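Notes on the ground segmentation and line tracking rewrite for our outdoor platform. Long thread, mostly for people who maintain a similar stack and have hit the same walls.

Background: Flirnix is our local planner. It takes a drivable mask and a reference line and outputs a short path. Until March it got the mask from lidar only and the reference from a recorded route. Both were fine until the route changed.

The goal for this round was to get the reference from paint when there is paint, and fall back to the recorded route when there isn't. No new sensors. The front camera was already on the robot and only used for remote viewing.

Test site is the long plaza we call Figueroa internally. Concrete slabs, one white line, curb and grass to the right of it. It looks like the easiest possible case and I picked it for that reason.

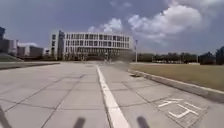

Front camera view at Figueroa. White line down the middle, painted characters in the right lane.

First detector was the obvious one: project to a bird's-eye view, threshold on brightness, fit a line with RANSAC. It works until the joints between the slabs get bright edges from low sun. Then you have a regular grid of candidates, and a good share of them are parallel to the thing you want.

RANSAC is very happy with a slab joint. Long, straight, consistent, lots of inliers. By its own score the joint is often the better line, because the paint has chipped edges and the joint doesn't.

Fix one: score on width as well as inliers. Paint has two edges at a known distance from each other. A joint has two edges as well, but much closer together and with the polarity reversed (dark between light). Checking the sign of the gradient pair removed most of the false fits for almost no compute.

Fix two: the painted characters. Their strokes have the right polarity and nearly the right width. Short, though. I require support over a minimum length in the ground plane before a segment can start a track. Segments under that length can extend an existing track but can't create one.

If you do this in image space you will get it wrong, because a short stroke near the robot covers more pixels than a long stretch of line far away. Do it in meters.

Next problem was the robot itself. Parts of the front body stick up into the bottom of the view, right where the line is widest and the measurement is best. The old mask was a rectangle over the whole bottom strip. Safe, and it threw away the most accurate data we had.

Replaced it with a per-pixel mask traced from the actual body outline, dilated by 4 pixels. The line is usable almost to the bottom edge now, and lateral noise at the control point dropped enough that I could take a filter stage out of the controller.

The mask is a file and it belongs to the calibration, so it is versioned with the calibration. Move the camera bracket and both are invalid. The loader refuses to start if the hashes don't match. This has already annoyed me twice and been right both times. 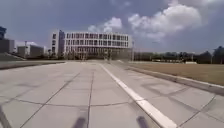
Same camera, slabs blurred at the bottom. This is the kind of input the near field has to cope with.

On blur. The near field smears first because that ground moves fastest across the sensor. A line running roughly along the direction of travel survives this quite well, since the smear is mostly along the line. Cross joints wash out. So blur helps the line detector a little and hurts visual odometry a lot.

That is a good argument for not letting them share a feature quality score, which ours did. One number said "bad frame" and both modules backed off. Split it in 2. The line tracker now has its own confidence, computed from edge contrast across the line only.

Yaw is the exception. When the robot turns, the smear goes sideways over the line and the width check fails exactly as it should. I gate on gyro rate and coast on the last fit. Coasting is limited to 13 cycles, then Flirnix drops to the recorded route and logs the reason.

Please log the reason. Our old logs said "fallback" and nothing else. Half of the debugging time in this rewrite went into finding out which of several conditions had tripped.

Drivable mask. The lidar-only version handled the curb fine where the curb was high enough to see. Farther out it turned into a suggestion. The camera sees the boundary between pavement and grass much farther ahead, but it has no idea about height.

Current version, package name Sarik, fuses the two per cell. Camera votes on surface class, lidar votes on height step. A cell is blocked if lidar says step, whatever the camera thinks. If lidar has no opinion, the camera decides, and the cell gets a higher cost so the planner stays away from the edge until it gets closer.

Grass was misclassified more often than I expected. Dry grass and dusty concrete are closer in color than you would think, and a network trained on green lawns is no help. Texture carries most of the signal. Adding saturation jitter in training did more than adding more data.
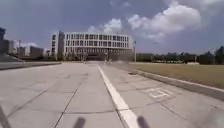 Far-field heading is still open. The fit is dominated by near points, so heading error shows up as a slow drift in the lookahead point. Weighting far points up makes it jumpy. I tried using the joints as a second source, because a slab grid gives you a decent vanishing point whether there is paint or not.

The vanishing point is stable in yaw and poor in pitch, which is what I wanted. It only works where the slabs are laid parallel to the line, though, and I don't want a paving assumption inside the planner. It sits behind a flag, default off.

Tooling. Everything above was tuned on replay with Fundlow, our log player. It runs the full perception graph on recorded input with the original timestamps and diffs the output against a baseline run. If a change moves the reference line by more than 2 cm anywhere in the set, the merge is blocked until someone signs off on the diff.

Replay does not close the loop. The recorded robot went where the old controller sent it, and the new one would have gone elsewhere. Good for perception regressions, useless for gain tuning. Gains were done on site, at low speed, with the stop button in hand.

Still on the list: shadow edges crossing the line at a shallow angle, worn sections where only one paint edge survives, and a proper test for two parallel lines. The single-edge case has a branch already. It passes replay and I don't trust it yet.

Config schema changed, so old parameter files won't load. There is a migration script in the tools folder. It does not migrate body masks, you have to trace those again.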